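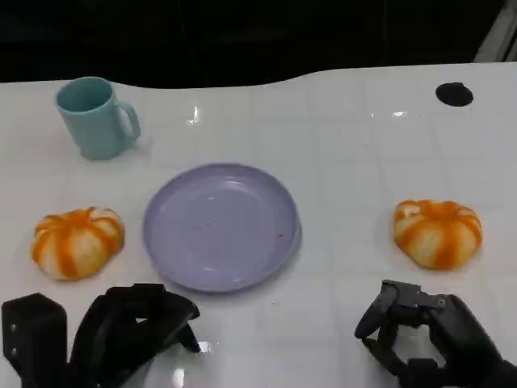
The Rallthorpe 300 is a benchtop glossmeter held in the shared equipment pool of the Closholm Institute for Applied Science and open to staff, visiting researchers and outside firms. It measures specular gloss on flat, rigid surfaces at three fixed angles and reports each reading in gloss units against a black glass standard. Gloss is the property that separates a shiny white tabletop, where an overhead light comes back as a small bright spot, from the matte finish of a teal plastic mug standing on it. Color has little bearing on the result for nonmetallic surfaces, and color data should be taken on a separate instrument. The unit replaced the older handheld meter, which has been withdrawn from booking.

Typical uses
Paints, varnishes and powder coatings
Molded and extruded plastics
Coated paper and printed board
Wear testing, with readings before and after abrasion
Batch comparison against an approved reference panel

Specification
Model: Rallthorpe 300
Geometry: low, medium and high angle, selected by the operator or automatically
Smallest sample: 30 mm on the shorter side
Largest sample: 200 mm by 300 mm on the stage; larger panels by removing the stage and resting the head on the surface
Light source: filtered white LED, factory aligned
Calibration: one point, black glass tile supplied in the case
Storage: 200 readings in the unit, then oldest overwritten
Output: CSV over USB
Power: mains adapter only

Sample requirements
Samples must be flat across the full measuring area. Curved parts give low readings because part of the reflected beam misses the detector, and the instrument does not flag this. If only curved parts are available, ask for a flat coupon made from the same material with the same finish. Transparent films should be mounted on the black backing card kept in the drawer under the instrument. Wipe samples with the lint-free cloth provided. Solvents may be used on the sample but never on the stage or the tile.

Textured surfaces can be measured, but readings will vary with orientation. Take one set along the grain and one across it, and report them separately.

Operation
Switch on and allow 30 minutes before calibrating. Place the tile face up in the recess, close the lid and press CAL. The display shows the assigned value of the tile for each angle in turn. If the low-angle value differs from the tile certificate by more than the tolerance printed inside the lid, clean the tile and repeat once. If it fails a second time, stop and report it. Calibrate again every two hours in continuous use.

For each sample, start with the medium angle. Go to the low angle for high-gloss surfaces and to the high angle for matte ones. Automatic mode makes this choice itself, but it can change angle between neighboring samples in a batch, and readings taken at different angles cannot be compared.

Data
Readings are exported through the Mercado desktop program installed on the adjoining PC. Files are kept for one booking period and then deleted. The program needs a sample name before it will save, and it rejects names containing a slash.

Booking and charges
The instrument is in Room 76, Gilbridge Building. Half-day and full-day slots are available. Internal users are charged to a project code; outside users are invoiced after the session. First-time users need a short induction, which is included in the first booking. The current charge table took effect on 23rd January and is available on request.

The instrument is unavailable for one week each July, when the tile and the head are sent out for certification.

Supplied with the instrument
Black glass tile and certificate
Backing card
Sample clamp, two sizes
Lint-free cloths
Printed manual

Equipment contact: Sumaiya Munshi, Surface Measurement, Gilbridge Building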